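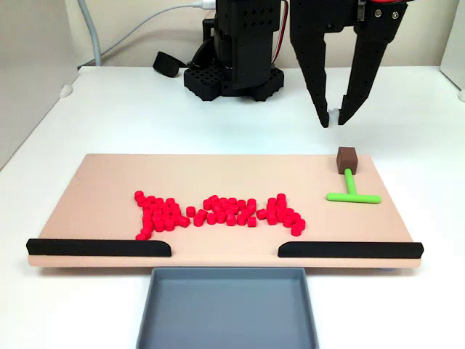
About Us

Cundmont Heart Families began with a handful of parents who kept bumping into each other in the same hospital corridor. Our children had different diagnoses and different surgeons, but we all had the same questions at three in the morning! So we swapped numbers, then started meeting for coffee, and before long people we'd never met were asking if they could come too.

Today we support families of babies, children and teens born with heart conditions, from the first worrying scan right through to the move into adult care. We run 12 parent groups across the region, and last year we answered 3,498 calls and messages. Every one was picked up by somebody who has sat in a waiting room themselves, and we're so proud of that.

What we do

Our phone line is open every evening until 10. You can call about anything – feeding tubes, school forms, what to pack for a long hospital stay, or just to talk to a person who gets it. We can't give medical advice, but we can help you write down what you want to ask your child's care team.

We also hold sibling afternoons (brothers and sisters have a lot on their plates too), and each May we take over the park for our family picnic. It's loud, it's messy and there is always far too much potato salad.

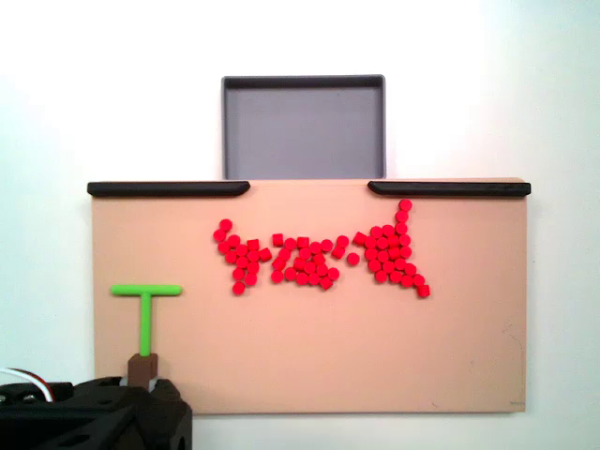

Gray tray behind a pale tan board.

The Ravix Room

Two doors down from our office is the Ravix Room, a quiet place for parents who need a break from the ward. It has comfy chairs, a kettle, phone chargers and a shelf of books you're welcome to take home. Children over 8 can use the games corner as long as a grown-up is with them. 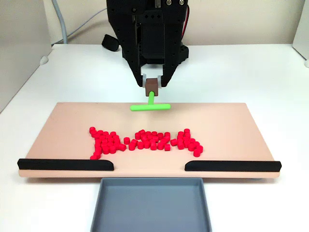 We'd love to open a second room at the Skostska clinic, where families often travel a long way for a short appointment. The Spahić Fund has already promised the first year's rent – we did a little dance when the letter came – and we're now choosing paint and looking for a good secondhand sofa.

Come and say hello

You don't need a referral or a confirmed diagnosis to join us, and it never costs a thing. Grandparents, foster parents and family friends are all welcome. Call or write whenever you're ready, or just turn up at a group and we'll find you a chair.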